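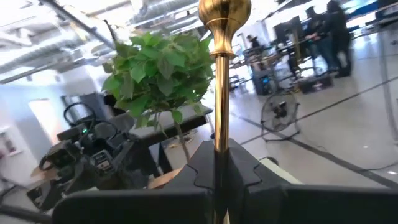 # Room fittings meeting, Trenel building, Sunday

Attendance: fittings, purchasing, facilities, and one member from the Lineck workshop by phone. Quorum met. The notes of the January meeting were accepted with one correction: under "Floor protection," replace "felt" with "rubber."

## 1. Brass rods

1.1 The polished brass rod was reviewed. The pattern is a plain shaft with a flared collar, a tapered neck, and a ball knob at the top. Purchasing confirmed that this is the pattern on the order sheet and that no change to the profile has been requested.

1.2 Order quantity stays at 14. Tolumis has quoted for a full set with knobs fitted at their shop. Hamann has quoted for shafts and knobs supplied apart, with assembly on site. The Hamann price is lower before labor. Facilities estimated that on-site assembly would use up the difference.

1.3 Finish. Two options were discussed: polished and left bare, or polished and lacquered. Bare brass will darken with handling and needs regular work with a cloth and polish. Lacquer holds the color longer, but a chipped area has to be stripped before it can be redone. The rods will be within reach of anyone walking past. Fittings prefers bare. Purchasing prefers lacquer. No decision; carried to next meeting.

1.4 A polished surface shows finger marks and picks up the reflection of whatever is next to it. Fittings asked that surface checks be made by touch as well as by eye, with cotton gloves off for the touch check and the rod wiped down afterward.

1.5 Knob fixing. The Lineck workshop recommends a threaded stud inside the neck with a medium-strength thread compound. Glue alone was rejected. Any knob that turns under hand pressure is to be set aside and tagged, and the tag should give the rod number and the date.

**Decision:** Place the rod order with Tolumis once the finish is settled. Hold the Hamann quote until then.

## 2. Plants

2.1 The small potted tree with the serrated, heart-shaped leaves was discussed as the size reference for the tables. The spread of leaves reaches up to knob height when the rod is held in front of it, and facilities raised the matter of leaves resting against brass. Damp leaves may leave spots on a bare finish. This point is to be considered together with item 1.3.

2.2 Proposed spacing between the edge of the foliage and the nearest rod is 6 inches. The Lineck member noted that this will not hold without pruning or turning the pot. Agreed that the distance is to be measured on the day of setup and checked again at the monthly walk-through.

2.3 Saucers are required under all pots. Size to suit the pot. Color not specified.

**Decision:** One plant per table. No plants on the window ledge until the ledge has been resealed.

## 3. Tabletops

3.1 Dark gray is confirmed for all table surfaces. The lighter gray sample from Hamann is withdrawn.

3.2 The contrast between the dark top and the bright white wall was raised. Fittings considers it acceptable and does not want the walls repainted. Facilities agreed, subject to scuff marks being touched up before the tables go against the wall.

3.3 Cleaning: damp cloth, mild soap, dry cloth. Metal polish is to be kept off the tops. Rods are to be polished at the bench and carried back.

## 4. Storage and boxes

4.1 Brown box under the table. Contents to be listed and the box moved to the store room or flattened. Facilities to confirm which.

4.2 Rods are to be stored upright in a rack with the knob end at the top. Sleeves of soft cloth for each shaft. Bare cardboard against polished brass is not acceptable for more than a day.

4.3 The rack budget is set at 64 dollars. Anything above that comes back to this meeting.

## 5. Actions

| No. | Action | Owner | Due |
|---|---|---|---|
| 1 | Get lacquered and bare samples from Tolumis | Purchasing | 4 weeks |
| 2 | Send stud drawing and thread size | Lineck workshop | Next meeting |
| 3 | Order saucers | Facilities | Next meeting |
| 4 | List contents of brown box | Facilities | Before setup |
| 5 | Price rack and cloth sleeves | Fittings | Next meeting |

Item held over for lack of time: door stops, north side.

Meeting closed at 11:40.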